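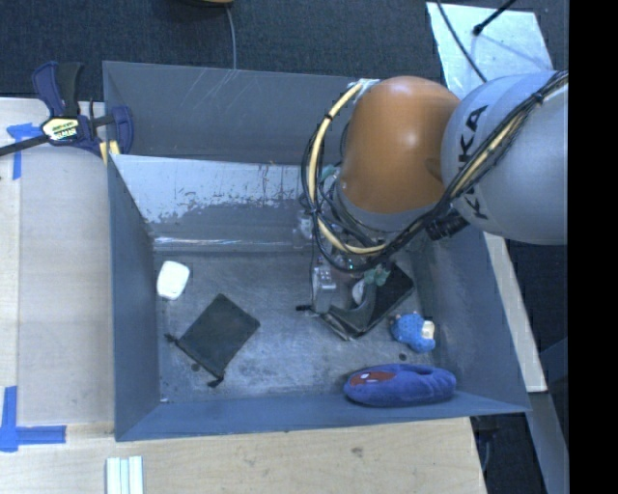 # Moving from a rented flat to a house with a well: worth it?

**ornesix_reader** wrote on July 5, 2022:

Good evening to all. My wife and I found a house in Policarpio, on the hill side. The price is fair and the garden is large. However, the house has no city water. It has only a drilled well, 86 meters deep, with a pump that the seller says is "almost new." We always lived in apartments and I don't know what questions I must ask. Is a well a reason to say no?

**limestone80**:

We have lived with a well for many years and I would not go back. The water tastes good and there is no bill. Ask for the drilling report. It tells you the depth, the type of rock and how much water came out per minute on the first day. If the seller can't find it, the county office usually has a copy.

**mara_k**:

I don't agree that there is no bill. You pay for electricity, filters, salt for the softener and one day a new pump. Last October I paid 263 for the pressure switch and the visit only. When the power is out, you also have no water. With two small children this was not funny.

**limestone80**:

> When the power is out, you also have no water.

True, but a bigger pressure tank helps for some hours. We keep a few canisters in the cellar too. For me this is a small thing.

**mara_k**:

A small thing for you, maybe. I had to carry buckets from my neighbor to flush the toilet.

**Wasosia_north**:

Please do a lab test before you sign anything, and take the sample yourself. Bacteria and nitrates are the minimum. If there are fields above the house, ask the lab also for pesticides. The seller of our house gave us a test, but it was from before the new septic tank.

Also let the water run for 2 hours in a dry month. In spring every well looks good.

**ornesix_reader**:

Thank you, this is very useful. There is a corn field above the house, so I will ask for the larger test. The seller says the pump is a Nulivus. Does somebody know this brand?

**limestone80**:

I have the same one. It is a little loud when it starts, otherwise no problems.

**mara_k**:

Mine was also a Nulivus. Ask for the receipt with the date.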